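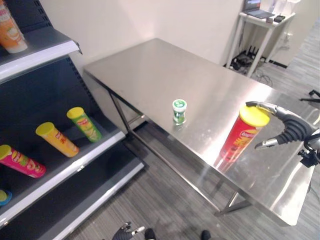
Grain or chips from a small drying machine must rest before you close them in a sack. The material leaves the drum with heat inside, and if you pack it at once, water comes on the inner side of the bag and the mold begins. Spread it on a clean surface in a thin layer and turn it with a wooden rake after 20 minutes. A table with a stainless steel top is good for checking samples, as you can wipe it fast and no old dust mixes with the new batch. For keeping samples, any small container with a good lid is enough, also a chip canister with a plastic lid. Write the batch number on paper tape, for example 456, and not on the lid, as lids are changed easily.

Cleaning of the drum. Switch off the machine, pull the plug and wait until the metal is cold. Brush the inside from the back to the front. Do not use water on the bearings.

Belt. Check it every 14 working days. If you can press it down more than the width of your thumb, make it tighter.

Screens. Our Correa screens are washed in October, before the wet season work. Dry them standing, never flat.

Questions about spare belts can be sent to Ulises Cusi at the Riltex workshop.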